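How Does a Town Buy a Robot?

Tristumstead Learning Center: Young Readers' Pages

Many people think that buying a robot is like buying a bicycle. You choose one, you pay, and you take it home. When a school, a library or a workshop buys a robot, the work begins months earlier, with a plan.

Start with the job

The first question is always the same: what should the robot do? The Illville workshop wanted help with kitchen tasks, such as moving dishes and putting food on trays. Its staff wrote down each task before they looked at a single robot. A machine made for lifting heavy boxes would have been a poor choice.

Make a budget

A budget is a plan for spending money. The price of the robot is only one line in it. Imagine that a small practice arm costs $2,000. The buyer may also need $400 for a strong table and $100 for spare parts. Repairs must be planned for as well. If the robot is expected to last 5 years, the budget should cover all 5.

Compare before choosing

Buyers ask several companies for a written price, called a quote. Illville received quotes from Mukidov and from Yook. The lower price did not settle the matter. The staff also asked how long delivery would take, who would make repairs, and whether training was included. The order was placed in April.

Plan the space
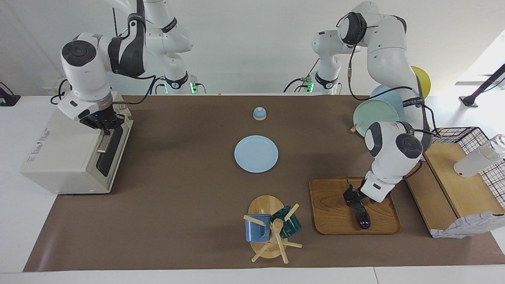 A robot needs room to move, and that room has to be measured before anything is ordered. An arm that folds up small can still reach a long way when it stretches. Two arms need even more care, as each must do its job without bumping the other. The things the robot will handle take up space too. One arm here is gripping a dark purple object on a wooden tray, and the same table also holds plates, a mug tree and a small countertop appliance. All of these items belong on the shopping list, along with the mat beneath them.

Words to know

Budget: a plan for how money will be spent.
Quote: a written price from a seller.
Gripper: the part of a robot arm that holds things.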